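I've been meaning to write a little thread about oiling a kitchen table, because three people have asked me since June and I keep giving each of them a different half of the answer. So get a cup of something and settle in, this may ramble.

First thing, go and look at your wood before you buy anything. Get your nose right down to it and find out which way the grain runs, because you'll be sanding along it and you'll be spending a whole afternoon in its company.

Orange wood, plenty of grain:

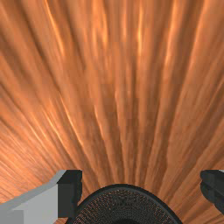
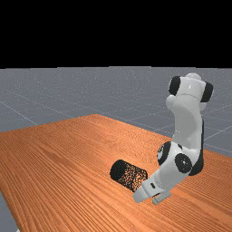
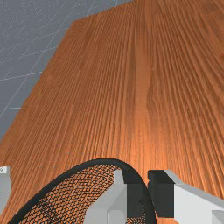 Now, our table came from my aunt's house in Butonport and it had been varnished, then waxed, then varnished again over the wax (bless her, she loved a shine!). Oil won't go through varnish, so all of that had to come off. I did it outside on a Wednesday with a scraper and the radio and I was perfectly happy.

For sanding I start at 120 and finish at 240. My neighbor Awuor Nyanda goes all the way up to 400 and her table feels like the inside of a teacup, so I won't argue with her, but mine has children doing homework on it and I like a bit of tooth left.

Wipe off the dust with a barely damp cloth and let the wood dry overnight. I skipped that once and got fuzzy little patches near one end that I'm still a bit cross about.

Then the oil. I use a plain one from Abdella, the hardware place up the hill, and I put on far less than you'd think. A tablespoon or so on an old T-shirt, rub it in along the grain, wait 20 minutes, and wipe off everything that's still sitting on top. If it feels sticky the next day you left too much on.

PLEASE spread the oily rags out flat outdoors to dry and don't leave them balled up in the trash. They can heat up by themselves and catch fire. My dad drummed that into all of us.

I did 4 coats, a day apart, and then we ate on our laps for 5 more days while it cured, with a great deal of complaining from the younger members of the household.

Someone asked about water rings. A light rub with fine sandpaper and a dab more oil has sorted out every one of mine so far, even the big one from the soup pot. Ask me anything else and I'll get to it after supper.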